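Filed under: Workshop notes / Finishes & adhesives

Friday, after lunch

Paste trial, continued. Rezaul wants to put the Zarnano paste on every patterned job from now on, on the strength of one data sheet and a very confident rep. The claim is full grab in 15 minutes and no seam lift after 168 hours. I have read claims like that before. Usually the lab that got the number had nicer walls than ours.

What we did: 3 offcuts of primed board, same roll of paper, same brush. One with Zarnano, one with the old Nieminen powder mix, one with the Nieminen made up a bit thick, the way Rafsan likes it. Edges rolled once and left alone. Nothing weighted or taped.

At 15 minutes I could still slide the Zarnano strip sideways with my thumb. Rezaul says I pushed too hard. Maybe so, but the sheet doesn't say how hard you're allowed to push. The thick Nieminen had grabbed better by then, which I did not expect and don't fully trust either.
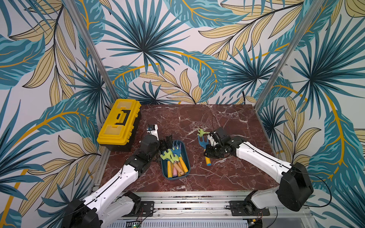 Seams and corners

A flat board tells you very little. Corners are where paper lets go, and the sheet has one line on them ("suitable for internal angles"). Suitable how? Next lot of boards should be screwed together at 90 degrees and papered straight through the angle, then a second pair done with a cut and overlap. Rafsan thinks the overlap will win. I think so too, so somebody else had better judge it.

Colour is the other question. The Reltimero primer dried a shade greyer than the tin lid and I would like to know if that comes through a pale ground.

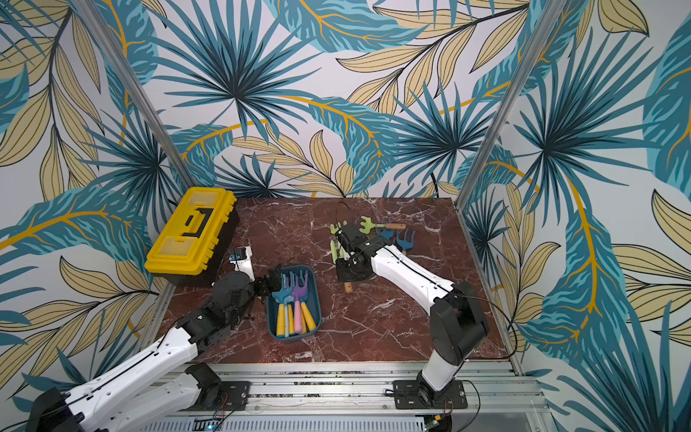

Pattern choice matters more for hiding a bad seam than any paste we can buy. Plain paper and stripes show everything, and a small repeat isn't much better once your eye finds the join. A big leaf print on a pale ground, teal fans and mustard stems going every which way, gives the eye plenty to do besides hunt for a join. That is also my trouble with the rep's sample book — every page in it is busy. Rezaul is to ask for the same test on a plain grey. I'm not holding my breath.

Stiladwood sent their own figures for comparison, but they measured on plywood and we hang on plaster mostly, so I've put them in the drawer.

To do: label the boards properly this time, check the seams again once the 168 hours are up, no touching before then (Rezaul). Order more Nieminen regardless.

Workshop notes are for internal use. Corrections to R. Ranasinghe at the front desk. | Back to top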